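CHAPTER 4
Two Arms, One Desk

In this chapter you will
plan a task for a two-armed robot
write a task card that another team can follow
learn why a soft pad of paper is harder to handle than a solid block
keep a logbook that is worth reading later

Key terms: parallel gripper, workspace, reach, task card, reset, trial

Think about the last time you tidied a desk. You probably picked up a pen with one hand while the other was already moving something out of the way, and you did it while talking to somebody! Your hands share the work so easily that you never have to plan it. Getting a pair of robot arms to do the same job is one of the most satisfying projects in this course, and by the end of the chapter your team will have had a proper go at it.

The students in the Plesalville robotics club chose desk tidying as their project for the year. They called it Bamitus, and their task list was wonderfully ordinary: pens, pencils, scissors, sticky notes, a lamp and a mesh organiser. Everything on it can be found at home or in a classroom cupboard, so you can set up your own version without spending much at all. 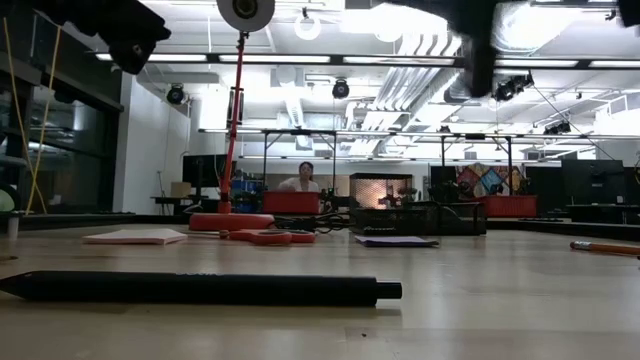 Figure 4.1 Desk items for the Bamitus project, with the organiser towards the back of the table.

Start at table height. Crouch down until your eyes are level with the surface and look at each item from the side. A pen is round and can roll. Scissors lie low, and a gripper has to come down very close to the wood to get hold of them. Cables are the sneaky ones, as they can snag on a finger and drag half the desk along behind them (every team does this once).

Now stand up and look from above. The view you get is the one you will use for planning, and it is where the idea of a workspace begins to make sense. Each arm has a region it can reach. Where the two regions overlap, either arm can do the job, and your team has to decide which one will. 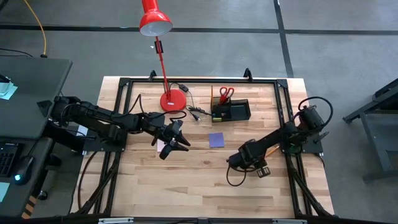

Unit 2 Working with Machines 71

Elisa Serra, who coached the Bamitus team, asked her students to sketch the table on grid paper before anyone touched the controls. They shaded the left arm's reach in one colour and the right arm's in another. Try it yourself. You'll be surprised how quickly the arguments get settled once there is a drawing to point at!

Next comes the task card. A good card names the object, says where it starts, says where it should finish and describes what counts as done. "Put the notes away" is too loose. "Place the purple pad in the organiser so that it stays there when the gripper opens" gives your team something it can check.

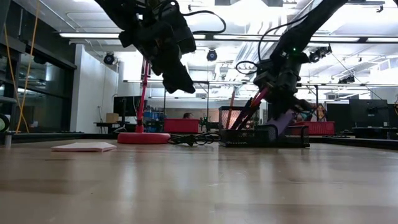 The words "when the gripper opens" matter a great deal. A pad can look perfectly placed while the fingers are holding it and still slide out the moment they let go. Paper also bends under pressure, so a squeeze that suits a block of wood may crumple the top sheet. Begin with a gentle grip and increase it a little at a time, writing down each setting as you go.

Abelardo Taipe kept the club's logbook and ran 60 trials on the sticky notes alone. His favourite entry reads, in full, "Monday. Too high. Again."

Activity 4A: Write and swap
Work in pairs. Choose one object and write a task card for it in no more than 40 words. Swap cards with another pair and carry out their task by hand, using only your thumb and one finger. Mark any word you had to guess at, then hand the card back for a rewrite.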